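Workshop > Robot cells > Checks and walk-rounds > Table cell, after the gripper fault

Wednesday
By Brisa Arellano
5 comments · 2 shares

Restart checklist for the table cell, with comments

Used after the gripper fault on the bowl-stacking job. I did the walk-round with Ashraf Tazi, who was on the panel when it happened. Uriel Valdovinos has read it and signed the bottom. Please add your notes under the line you mean and put your name to them, I love getting these back covered in scribble.

What went wrong, in short: the arm went down for a bowl, the fingers closed, and the controller reported "gripped" when the fingers had only pinched the rim. The arm lifted, the bowl slipped, and the program carried on to the stack as if it was still holding something. It then pressed down on the stack with empty fingers until the force limit tripped. Ashraf hit the stop at nearly the same moment. No one was hurt and nothing broke. The log puts the fault at cycle 2,315, and the last time the finger pads were changed was 688 cycles before that.

PART A. Before power

A1. Main isolator off, key in pocket. PASS
Comment: Key was in Ashraf's pocket, where it should be. Lovely.

A2. Stop button, table side. Presses, latches, twists out. PASS

A3. Stop button, operator side. Presses, latches, twists out. PASS WITH NOTE
Comment: It works, but it takes a firmer push than the table-side one. I'd like it swapped before it gets any stiffer. Eustaquio Tlapale has a spare Vullach button in the drawer.

A4. Table fixed, no rocking. PASS

A5. Arm base bolts, torque marks lined up. PASS
Comment: All paint marks unbroken. Whoever did these marks in February did a beautiful job and I want to know who it was.

A6. Cables clear of the arm through its full reach. PASS WITH NOTE
Comment: Moved the arm by hand to the far corners. Clear everywhere, but one overhead cable has less slack than I like at full stretch. Check it weekly.

A7. Finger pads, wear and grip. FAIL, then PASS
Comment: The left pad was shiny and had gone hard along the lower edge. This is half our fault found! Both pads changed for new Navaratnam ones. Old pads bagged and labelled for Estrella Cuautle, who wants to cut one open.

A8. Finger screws. PASS

PART B. Power on, slow speed, no bowls

B1. Arm homes without noise or judder. PASS

B2. Both stops tested with the arm moving. PASS
Comment: Tested each one twice. Arm halts and holds its height, no droop.

B3. Gripper opens and closes fully, ten times. PASS

B4. Gripper closed on nothing must report "empty". FAIL, then PASS
Comment: Here's the other half. The "gripped" signal was coming on at a finger width that a thin rim, or even nearly nothing, could satisfy. Uriel narrowed the window in the Cletico settings and we ran it again with a sheet of card, a pen and thin air. Card: empty. Pen: gripped. Air: empty. I may have cheered.

B5. Lift check added. After lifting, the arm pauses and asks the gripper a second time. PASS
Comment: New step. If the second answer is "empty", the arm goes home and the beacon flashes. It no longer goes anywhere near the stack.

B6. Force limit on the downward move. PASS
Comment: The limit did its job on the day, so full marks to it. Lowered all the same, as the old value was set for a much heavier part.

PART C. Power on, working speed, real bowls

Stand behind the floor line for all of Part C. One person on the panel with a hand by the stop, one person watching the fingers and calling out.

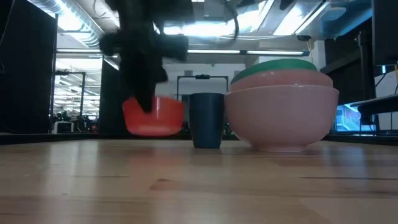
Item C2: fingers in the red-orange bowl, with the navy cup and the stacked bowls to its right.

C1. Bowls and cup set out at the usual spacing. PASS

C2. Fingers enter the bowl cleanly and take it by the side wall. PASS
Comment: The speed here catches people out. If you're the one calling, watch where the fingers meet the rim and ignore the rest of the arm, it's too quick to follow and it'll only distract you.

C3. Neighbouring items undisturbed by the pick. PASS WITH NOTE
Comment: Never touched the cup in our runs, but I'd be happier with more elbow room. The Tredum layout sheet allows a wider gap, so let's use it.

C4. Bowl put down squarely on the stack, no pressing. PASS

C5. Deliberate bad pick. PASS
Comment: Ashraf set the pick point too high on purpose so the fingers would catch only the rim. Bowl slipped, second check said "empty", arm went home, beacon flashed. Exactly what we wanted. Do this test every time the pads are changed.

C6. Restart after a stop needs a person to press reset. PASS

PART D. Left open

D1. Swap the operator-side stop button. Eustaquio.
D2. Set a pad change interval. Estrella, once she has looked inside the old one. Until then, look at the pads at the start of every shift.
D3. Widen the gap between cup and bowls. Brisa.
D4. Copy the lift check to the other cell. Uriel.

Result: cleared for use at working speed, with the items in Part D open.
Checked: B. Arellano, A. Tazi
Read and agreed: U. Valdovinos

5 comments

Estrella Cuautle
Cut the pad. Hard skin on the outside, soft as new underneath, such a clear line between the two! Will bring it to the bench on my next shift so you can all have a poke.

Eustaquio Tlapale
Button found, fitting it before the late shift. Please don't clear A3 until I've put my name by it.

Ashraf Tazi
On C5, write down the pick height before you change it. I had to scroll back through the log to find the old one.

Brisa Arellano
Good call, adding that to the C5 line.

Uriel Valdovinos
The torque marks were me. Thank you.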